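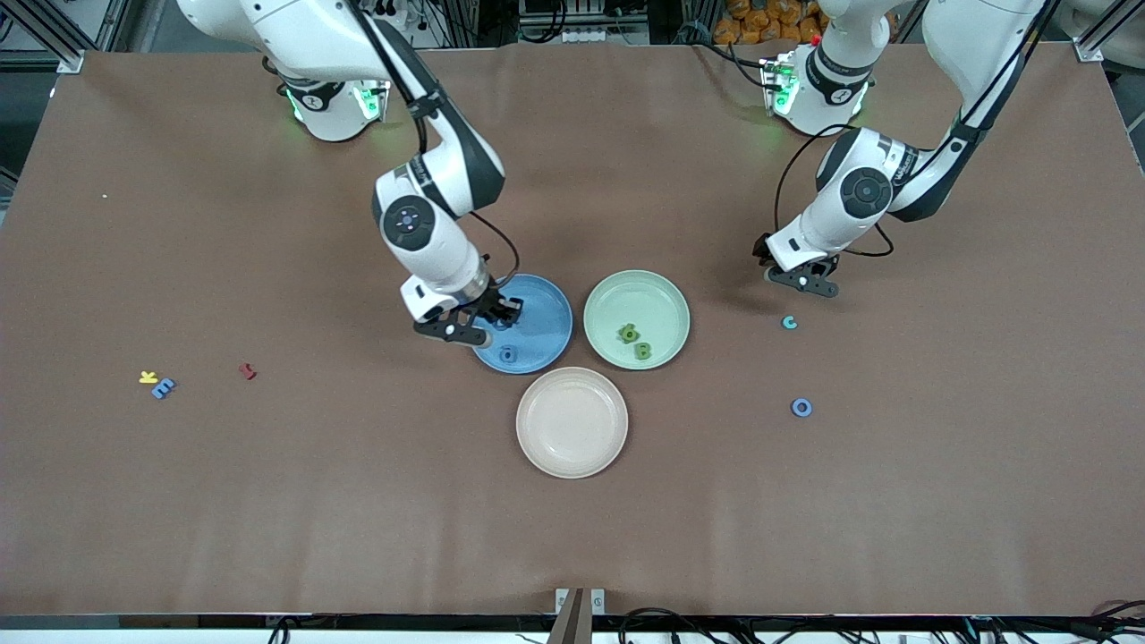 Service de documentation médicale, Centre hospitalier de Lollano

La recertification périodique des médecins désigne l'ensemble des démarches par lesquelles un praticien, déjà diplômé et inscrit, fait reconnaître à intervalles réguliers que ses connaissances sont toujours à jour. Le sujet est vaste, un peu aride parfois, mais il touche de près chaque patient qui pousse la porte d'un cabinet, et l'on aurait bien tort de le laisser aux seuls spécialistes !

À Lollano, le cycle dure 5 ans. Le médecin y cumule 174 heures de formation, réparties à son gré entre les cours, les congrès et la lecture commentée d'articles (cette dernière formule, longtemps boudée, a retrouvé bien des amis chez les confrères de campagne). Un entretien avec deux pairs clôt le parcours ; il se tient d'ordinaire en janvier, dans les locaux de Jakby.

Le dispositif voisin, dit de Rowlands, conserve un examen écrit. Ses défenseurs y voient une garantie d'équité, ses détracteurs lui reprochent d'interroger un dermatologue sur des questions qu'il ne rencontre plus depuis l'internat. Lors de la dernière session, 892 candidats s'y sont présentés, dont 372 généralistes.

Les attestations sont conservées dans le registre Clikden, que le public peut consulter librement.

Dernière mise à jour : 2019-07-21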